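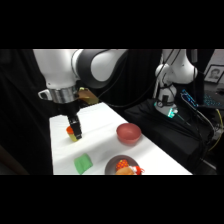 # Cloth, Plate, Bowl, Sponge: Keith Lockwood on Laying a Play Table

Keith Lockwood has been putting together play-kitchen tables for 11 years, first for the Edholm nurseries and now at Greenwood, where the lending stock is kept and the layouts are tried before they go into a catalog. His work covers the choice of pieces, the surface they stand on, the cleaning schedule, and the sheet of instructions that goes out with each box. He doesn't design toys. He buys them, sorts them, and retires them.

We met in the layout room in April. The table was dressed in a white cloth, with a red bowl in the middle, a bright green sponge near the front edge, and toy food on a gray plate with a dark rim. I asked him to start with the cloth, which to me looked like the least important part.

"It decides most of the rest," Lockwood said. "A bare tabletop is loud. You put a plate down and the whole room hears it. A small child will then put it down again, harder. With a cloth you lose the top end of that noise, and small pieces that would roll on a hard surface tend to stop."

He uses white for layout work and color for the boxes that go out. On white, he said, he can see whether the pieces separate from one another at a glance. A tan bun on a beige cloth is hard to find for a child who is looking from the side with the eyes at table height. If a set reads well on white he moves it to the intended cloth and checks it again.

The cloth on the Greenwood table had soft folds in it, most of them at the left front corner. Lockwood doesn't iron.

"Ironing gives you a surface nobody will ever have at home or in a classroom. Parents get the cloth out of the box and it has been folded. So I lay it out folded and shaken. If a cup won't stand on a shaken cloth, I need to know that here."

Standing upright is his first test for anything taller than it is wide. He places the piece on a fold, then on a flat area, then near the edge. A small cylinder with an orange top and a yellow lower body was on the left part of the table, upright. Pieces of that shape have given him more trouble than any other. Their bases are narrow, and a light one goes over when the cloth is pulled from the far side.

"Two children, one cloth, opposite ends. You can assume the pull. I don't clip the cloth down, because clips end up in mouths. I would sooner take the piece out of the set, or move it down to lie flat in the tray."

## Choosing the color of a piece

Lockwood keeps the color rules for the Fendow boxes on a single sheet. Fendow is the name of the lending line for the youngest group, and its boxes are meant to be packed away by the children themselves. Each vessel has one main color. Food can have more than one, but the main color has to be the one a child would say first.

I asked about the bowl, a muted salmon red on the outside and slightly darker on the inside. He said he prefers a bowl that darkens toward the interior, as it helps with depth. A bowl of a single flat tone under even ceiling light can look like a disk from above, and very young children sometimes set a piece of food against the rim as though there were nothing to drop it into.

"Shadow does part of the work. You get a little under the base, so the bowl sits down on the table visually. But the interior is the important one. I have rejected nice bowls over the interior."

Plates he treats differently. A rim in a darker tone than the center is useful as a boundary. He has found that instructions such as "put the bread on the plate" are carried out more exactly when the boundary is obvious, and that food is less often left half over the edge. He doesn't use patterned plates. A printed flower gets picked at.

The food follows a separate logic. Lockwood wants each item to be recognizable by outline first, then by surface. The red item on the plate had a texture of lighter dots, and could be taken for a strawberry or some other fruit. Just below it was a rounded orange-tan one, like a bun.

"Dots are a strong cue. Red plus dots and most children will go straight to strawberry, even if the outline is poor. A bun has nothing except its outline and its color. Give it the wrong color and it's a potato, or a stone. I'm not against that. They can have a potato. But the sheet in the box says bread, and then the adult starts correcting them, and that I would like to avoid."

He was asked several years ago to label the food. He refused, and the sheet was rewritten instead. It now gives a suggested name and one alternative for every item.

## Why a sponge

Most commercial play-kitchen sets stop at food and dishes. Lockwood adds a sponge to every table, and he had more to say about it than about any other piece.

The purpose is to give the activity an end. In his layouts the sequence runs from serving to eating to clearing, and clearing needs a tool. Without one, he said, the table gets cleared by an adult's arm. With a sponge on it, wiping becomes one of the things the table is for, and the dishes have to be moved to wipe under them.

"You are getting them to move the plate. That's the actual mechanism. They want to wipe, the plate is in the way, so the plate goes to the tray."

He places the sponge near the front edge, within reach of the seated child. Placed at the back, it tends to be ignored until somebody older mentions it. He also leaves it at an angle to the table edge. A sponge set square looks to him like part of the display, and children leave displays alone longer than they should.

On the type of sponge he is specific. It should be soft, with rounded corners, large enough to need the whole hand, and in a color that doesn't occur in the food. Bright green passes as long as there's no lettuce in the set. Where there is lettuce he changes the sponge to blue. The sponge is used dry in play and is replaced every time a box comes back, whatever its condition. It is the only piece in a box with a fixed life of one loan.

## Cleaning and return

Greenwood holds 64 boxes. When one comes back it is opened on a steel bench, checked against its sheet, and split into three streams: cloth, hard pieces, and discard. Cloths are washed at 60 degrees Celsius without softener. Softener leaves a finish on the fabric that makes light plates slide, which Lockwood noticed after a change of laundry at Edholm and traced over the better part of a term.

Hard pieces are washed by hand, rinsed, and stood on racks until the next morning. Any piece with a seam is shaken beside the ear. If it rattles or sloshes it is discarded. Pieces with a raised texture, including most of the berries, get a soft brush.

"Texture holds jam. Real jam, I mean. There is always somebody who serves real jam."

Chips and scratches are judged by fingertip. If an edge can be felt, the piece is out. Fading is tolerated until the main color can't be named with confidence, and for this he asks a colleague who hasn't seen the box sheet.

I asked what he would change about the present layouts. He gave a short list. He would like a deeper tray. The Grundau tables, which are lower than the standard nursery table and are now used at most of the borrowing sites, put the plates closer to the child's lap, and more food ends up on the floor on the near side. He has been moving plates in from the front edge to deal with this, at the cost of reach for the smallest children. He hasn't settled on a distance.

He is also unsure about the amount of food on a plate. Crowded plates get tipped out in one movement. Sparse plates lead to arguments over the single strawberry. His present practice is to put out a few unlike items and keep duplicates in the tray, where a second berry can be found by anyone who goes looking.

"I used to put the whole box on the table. All of it, arranged. It photographed well and the children stood there with their hands down. Now I put out less, and I leave space between the bowl and the plate so that something has to be carried across."

The cloth, he added, will go to a heavier weave for the next round of boxes. Samples are due from the supplier, and he intends to shake each one out of its folds and stand a cup on it.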